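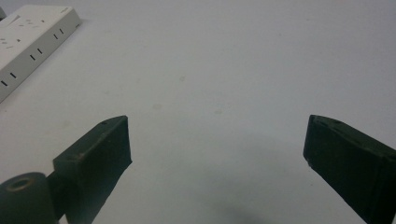 Photo: Ruotsalainen, CC BY 4.0

Skanar standby readings - README

Plug-level power draw from homes in Tellstead, mostly stuff that's supposed to be off. TVs, chargers, printers, coffee makers, the cable box. CSV files, one row per reading. Last edited 30 November 2025.

Read the known problems section before you make a chart. Please.

What this is

Skanar is a small set of readings from 40 homes. Each home ran the meters for 90 days starting in March. Meters sat between the wall outlet and whatever was plugged in, so everything is per plug and not per circuit. If a home put a meter in front of a power strip, you get the total for the strip and we have no way to split it. Those rows are marked strip = yes.

I wanted numbers on idle draw for older appliances. Most tables I could find were for new models tested on a bench, and the stuff in people's homes is old and dusty and has a replacement adapter from who knows where. So this.

What's in the folder

Four files, all plain CSV, comma separated, UTF-8.

readings.csv - the big one. Opens slowly in a spreadsheet, may not open at all on an older laptop.
plugs.csv - one row per metered plug, with appliance type and the strip flag.
homes.csv - one row per home. Type of building, rented or owned, number of people. That's it, no addresses.
gaps.csv - start and end of every stretch where a meter went quiet.

Columns in readings.csv

home_id - matches homes.csv
plug_id - matches plugs.csv. Unique across the whole set, not just within a home.
time_local - local clock time, see the note on the clock change
watts - average draw since the last reading
volts - as reported by the meter, not corrected
state - on, idle, off or blank. Guessed by a script from the watts, not recorded by a person. Blank means the script gave up.

Columns in plugs.csv

plug_id
home_id
appliance - picked from a fixed list
appliance_note - free text, whatever the household typed. Spelling left alone.
strip - yes or no
age_guess - new, few years, old, dont know. The missing apostrophe is in the data, don't fix it or your joins to the older version will break.

How it was collected

Meters were Lamer plug meters, all the same model, set to save one reading every four minutes. They store readings internally and upload when they can see the home wifi. Households got a sheet of instructions and picked their own plugs. We asked for a mix - something in the kitchen, something near the TV, something they never think about. Some homes did that. Others put every meter they had in the living room.

No one was asked to change how they used anything. A few clearly did anyway. Once you can see the number for the old stereo you start switching it off at the wall, and you can see that in the data as idle draw falling away after the first couple weeks. If you want normal behavior, the early part is probaly better.

Cleaning

Kept it light. Removed duplicate rows from double uploads. Removed readings from before a household said the meter was in place (they were sitting in a drawer, reading zero). Merged two spellings of "television" in the appliance list. Negative watts set to blank.

Not done: no smoothing, no filling of gaps, no outlier removal. Kettles and space heaters give big spikes and the spikes are real.

Known problems

Low readings are bad. The Lamer meters round down hard at the bottom of their range, so a phone charger with nothing on it usually shows as zero. Doesn't mean it draws nothing. Do not use this set to say idle chargers are free.

Clock change in March. Some meters switched over on their own and some waited for the next upload. Rows where I couldn't tell are left as they came. If you're lining up homes against each other by hour, start after the change.

Strips. People moved things on and off them and didn't always tell us. The appliance_note for a strip is what was on it at the begining, nothing more.

Moved meters. If a household said they moved a meter, it got a new plug_id. If they didn't say, it didn't. Watch for a plug that goes from lamp to microwave.

State column. Works ok for TVs and game consoles. Poor for fridges, which cycle, and for anything with a battery. I'd ignore it and set your own cutoff per appliance.

What it's ok for

Teaching, rough comparisons between appliance types, testing code that has to deal with messy meter data, picking which thing at home to check first.

Not ok for billing estimates, not ok for ranking brands (there is no brand column and there won't be one), and not a sample of Tellstead or anywhere else. Homes signed up because they were interested in their power bill. Leans toward owners, leans toward houses over apartments.

Privacy

Households agreed to release at this level of detail. Home ids were shuffled after collection and the key is gone. Readings can still show when someone is home or away, so please don't try to match a home to a street or post a guess about one. Free text notes were read through and names taken out. If you spot one I missed, tell me before you tell anyone else.

License

Data and photo CC BY 4.0. Credit as: Skanar standby readings, Ruotsalainen. Scripts not included yet, they need a cleanup.

To do

Upload the scripts
Better note on the volts column
Ask the last few homes about thier strips
Smaller sample file for people on slow machines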